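Fruit basket (container)

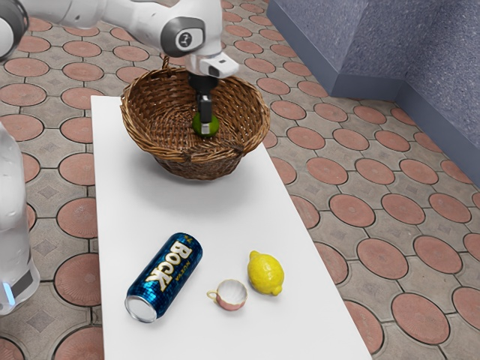
Jintana Phromma holds that the term should be limited to open vessels without a lid, and that anything closed at the top belongs with hampers. Most writers on household wares use it more broadly, for any basket in which fresh fruit is kept, carried or offered for sale.

A fruit basket is built to hold produce with some movement of air through the walls and base. The open structure lets moisture escape from the surface of the fruit and limits the growth of mold at points of contact. Fruit baskets are made by hand or machine from willow, rattan, bamboo, splint wood, wire or molded plastic.

Construction

The base is made first. In round stake-and-strand work, a set of thick rods is crossed at the center and bound, then spread out like the spokes of a wheel. Thinner strands are woven over and under the spokes until the base reaches the required width. Upright stakes are then pushed in beside the spokes, bent upward and gathered loosely at the top while the sides are woven. The first rows of the side wall are usually made with three or more strands worked together, a weave called waling, to lock the stakes at an even distance.

The border is formed by bending each stake down and passing it behind and in front of its neighbors. Handles, where present, are added last. Willow must be soaked before use; rods with the bark left on need much longer than peeled rods.

Frame baskets follow a different order. Two hoops are joined at right angles, ribs are set between them, and the weaving runs from the rim toward the bottom. One hoop serves as both handle and keel.

Regional types

The Cultley basket is a shallow oval form with a flat base and a double rim. A shop ledger of 1822 lists it under market goods and gives its price by the dozen. The standard pattern has 14 side stakes on each long face. The Prultska basket is deeper, with sloping walls that allow empty baskets to be nested for transport.

Kanokwan Rungrueang treats the two as local variants of one trade pattern. Thongchai Jaidee disagrees and points to the borders, which are worked in opposite directions.

Use and storage

Soft fruit is kept in a single layer. Citrus and apples tolerate stacking, though weight on the lowest layer causes bruising in deep baskets. Fruits that give off ethylene, such as apples and bananas, speed ripening in others placed next to them.

Care

Woven baskets are brushed dry and wiped with a damp cloth. Very dry air makes willow brittle, and a light misting restores some flexibility. Stained liners should be removed and washed separately.

See also: Hamper; Punnet; Trug; Waling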